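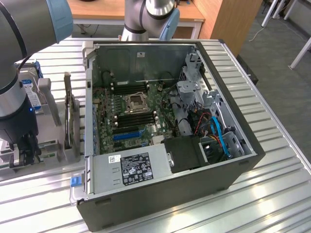 2022年3月25日,周五晚上,开个串。起因是群里又有人转那篇“二手工作站捡漏指南”,说什么千元以内性能无敌、闭眼入。我这个人一看到“闭眼”就想把眼睛睁大一点。正好手头这台拆到一半,边拆边说,想到哪写到哪。

先声明我没有反对买二手工作站,我自己就买了,不然拆什么。我反对的是那种写法:列一堆跑分,贴一个成交价,然后叫大家冲。机箱侧板都没打开过的人,写出来的指南我是不太信的。

机器在Jutham上收的,卖家写“九成新,专业保养,已清灰,已换硅脂”。四个短语,到手之后能对上几个,后面一个一个讲。

CPU已经取下来了,插座的压杆还抬着。很多人到手第一件事是通电跑分,我习惯先拆。跑分正常只能说明今天正常。

先说“已换硅脂”。散热器拆下来的时候是要使劲的,边上一圈硬得像牙膏干在瓶口,用指甲能抠下来一片一片的。如果这叫换过,那换的时候我大概还在上学。

我去问卖家,卖家回:硅脂用久了都这样。我说您不是写刚换的吗。他说是仓库统一换的,批次不一样。好的,批次。

顺便骂一句Yagi那个硅脂。指南里强烈推荐,说能降12度。和什么比降12度?和没涂比吗?室温多少,风扇转速多少,跑的什么负载,一概没有。评论区一片“已下单”。

我也下单了。对,我就是那种一边骂一边买的人,但我买来是要测的,结果出来会贴。先押一个:和普通的差不到两度。

插座这边。二手板子我最怕的就是这里,触点歪一根,轻的认不全内存,重的不点亮,而且卖家永远可以说是你自己弄歪的。所以拆CPU之前我一般会先仔细看一遍。

拿放大镜对着台灯转着角度看了一遍,没看出歪的。注意我的措辞,没看出,没说没有。反光要是齐的,心里能踏实一半,另一半等开机。

提醒一句:CPU取下来之后,没有保护盖就别在上面递螺丝刀。我见过有人把螺丝掉进去,用手指去捏。那块板当场升级成挂件。

说内存槽。插座上下两边都有槽,黑的,排得很满,这也是大家爱买工作站的理由之一,“以后可以加”。这四个字我听了很多年,真去加的人我认识的一只手数得过来。

而且加内存没有指南里说的那么随便。该用哪种条子,先插哪边后插哪边,单颗CPU能认多少,都得翻手册。指南的说法是“随便插,工作站很皮实”。皮实的是机箱,内存控制器不皮实。

刚才有人回复说他随便插也能亮。能亮和跑在该跑的通道上是两回事,你进系统看一眼再来。我不着急。

(二十分钟后他回来了,说是单通道。我没说话,点了个赞。)

接着说这类机器最大的坑:电源。品牌工作站的电源,外形、接口经常是自家的一套。坏了你想去电脑城随手买个标准的换上,对不起,先研究孔位,再研究转接线。指南里关于电源只有一句话:“用料扎实”。

用料扎不扎实,隔着铁壳谁看得见?上面贴着标签,一排一排的认证符号,那说明它出厂的时候通过了那些认证。后来那些年它在谁的机房里、吸了多少灰、是不是一天二十四小时开着,标签不负责。

拆电源壳的事我不劝人做。里面有电容,不懂的别碰。我自己也就是闻一闻、听一听、带着负载跑一跑,要是有啸叫或者焦味就直接退。听起来很土,比看标签有用。

有朋友问我为什么不直接买新的。问得好。你真坐下来把账算一遍,很多人应该买新的。

算账的时候请把这些写进去:运费,这铁疙瘩死沉;硅脂;硬盘,附赠的那块我是不敢放东西的;可能要的转接线;一个显卡,因为很多机器不带,带的那张也只够亮机;你一个周末。最后这项指南永远按零元计。

还有电费。有人说“待机功耗能有多少”,那你插个功率计看看嘛。我上一台在客厅当下载机,后来功率计一插,当天就退役了。

说硬盘。硬盘架子是冲压的铁皮,孔多、边多,手伸进去之前最好看清楚。我左手虎口这道口子就是上一台送的。指南里管这叫“免工具设计,拆装优雅”。优雅的人可能戴手套。

里面蓝色的SATA线先留着,我不急着拔。二手机器的线不值钱,但是走线的路径值钱,原厂怎么绕的拍下来,装回去的时候少骂两句。

红的橙的那些电源线也一样,别看着乱就扯。有的接头卡扣在背面,硬拽出来的往往是线,接头还留在上面。

扎带党请冷静。每次发机箱内部就有人来教我理线。我侧板是铁的,盖上谁也看不见。

讲讲“已清灰”。卖家的清灰,我总结下来就是用风枪对着正面吹一遍,把看得见的灰吹进看不见的地方。判断方法很简单:别看主板,看风扇叶片背面,看散热鳍片里面,看电源进风口。

这台风扇背面用棉签一擦,黑的。散热鳍片对着光看,中间堵着一层毡子一样的东西,我用镊子整片夹出来了。专业保养,嗯。

我再问卖家,卖家给我发了一段视频,作者叫Hywel Gwilliam,意思是人家教程里也是这么清的。我把视频看完了,足足21分钟,倍速看的。

人家视频里第一句就是先把散热器拆下来。卖家大概没看到第一句。

不过Gwilliam那段我也有意见。他前半段讲得挺细,拆风扇先拍照、按住叶片再吹,都对。后半段忽然拿出一瓶Clernon清洁喷雾对着插槽喷,说“不残留、不伤板”,镜头还停在瓶子上好一会儿。没写赞助,我也不好乱说。

我就问一个问题:不残留是怎么测的?干了以后肉眼看不见就叫不残留,那我用自来水也差不多。接触点氧化,我自己用的是无水酒精和橡皮,便宜,用了很多年。当然“很多年”也不算证据,我知道。

有人让我别这么刻薄,说人家免费分享不容易。免费分享我感谢,但是免费的错误照样要花钱,花的是看的人的钱。

吃个面回来继续。

说回“九成新”。这三个字在二手圈已经没有信息量了。划痕是九成新,掉漆是九成新,少一个脚垫也是九成新。我建议以后直接写哪里坏了,剩下的默认没坏。

这台外壳倒没什么好挑的,深灰色,边上一圈银的,我看着顺眼。公平起见要夸一句。品牌机的机箱模具确实比很多组装的讲究,开合的手感也好,这是实打实的优点,可惜手感不能跑程序。

主板扩展槽那一片,有根蓝的夹在黑的旁边。新手看到颜色就以为蓝的最快,随便哪家都这么涂。颜色的含义各家自己定,翻手册,或者看板上印的字。我说了今晚第几次翻手册了?

这就要提到找手册的问题。指南里放了个链接,点进去是Stistarmont论坛的一个帖子,要回复可见,回复要积分,积分要签到。我签到签了9天,终于看到下载地址,失效了。

最后是在厂家支持页面输序列号找到的,几分钟,免费。那个帖子现在还置顶着,下面全是“感谢楼主”。感谢什么呢,大家都没下到。

序列号顺便查一下保修状态和出厂配置。这一步比任何“验机话术”都管用。出厂配置和卖家说的对不上,不一定是骗你,但是要问。我这台出厂的CPU比卖家给我的那颗低一档,卖家说是“免费升级”。

免费升级的意思可能是:他手里有一批散件,插上能亮就发。CPU本身不容易坏,这个我倒不太担心。我担心的是装的时候手重不重。所以前面才要趴在那儿看触点。

还有BIOS。换过CPU的机器一定进去看版本和日期,看有没有设过密码。管理员密码没清的机器,你买回来就是一台只能听话的机器。卖家要是说“进系统就行,用不到BIOS”,建议换个卖家。

私信里有人问,照我这么说是不是二手工作站都别碰。没有啊。如果你明确知道要拿它干什么,愿意拆,愿意翻手册,坏了也不心疼,那挺好玩的。要是指望它给家里孩子上网课,中间不能断,那我劝你去买台普通的。

另外别信“服务器下架,质量稳定”。下架是有原因的,折旧到期是一种,老出毛病也是一种,卖家不会告诉你是哪一种,多半他自己也不知道。

写指南的那位刚刚来评论了。他说他的机器用了5个月没出过问题。恭喜。五个月,一台。下面有人说他推荐过的朋友也都没问题,我问几个朋友,他说“好几个”。好。

我没有要吵架的意思。我只是觉得推荐别人花钱的时候,至少说清楚自己试过几台、用了多久、出了毛病谁管。这个要求很高吗?

他回:你行你写。我不写,我写出来只会有一行字,“看情况”,没人转的。

继续干活。硅脂旧的擦掉要有耐心,酒精棉片一点一点来,往一个方向擦,别画圈,画圈会把边上的渣带进缝里。CPU背面的触点别用手摸,拿边。放回去对准缺口,它自己会落进去,不落就是方向错了,别按。

压杆压下去会有一声让人心里一紧的声音,正常的。第一次装的人都以为自己压碎了什么。力气不小,但也不该大到要用整个人的体重,到那个地步就停手检查。

硅脂涂多少。又是一个能吵三天的话题:一粒米、一颗豌豆、画叉、抹平。我几种都试过,只要别少到盖不住、别多到溢出来流到外面,差别小得我测不出来。谁说能测出来的,请连室温一起贴。

散热器螺丝对角拧,每颗拧几圈就换,别一颗拧到底。这条我倒是和指南意见一致,记一笔。

今晚到这儿,先不装了,眼睛花了。弄电脑最贵的错误都是半夜犯的,我有几次惨痛经验。

插一条补充。有人问“要不要给个中评”。我的做法是先把照片发给卖家,说清楚哪条和描述不符,给他一个机会。退一部分钱,我就如实写“已协商”;装死,我就把照片全贴评价里。直接骂没用,骂完他更理直气壮。

他提出补我一支硅脂。就是他说换过的那种。我拒绝了。

Yagi的测试安排说一下,免得到时候有人说我作弊:同一颗CPU,同一个散热器,室温记下来,每种硅脂至少装两次,取跑稳之后的温度。只装一次的数据我自己都不信,手一抖就是一两度。

也有可能测出来真降那么多,那我就在这个串下面道歉,字号开最大。我留着这条。

结果大概要等到4月,白天要上班,每次拆装又要等它跑稳。催的人可以去看那位的跑分图,他更新快。

另外有人要验机清单,我最后还是列不出一个通用的。真要说,收到先拍箱子,再拍封条,拆开先看里面再通电,查序列号,进BIOS,内存逐条测,硬盘看通电时间,负载跑一晚上。嫌麻烦的话,这台机器多半就不适合你。

哦对,硬盘通电时间也是能改的。睡了。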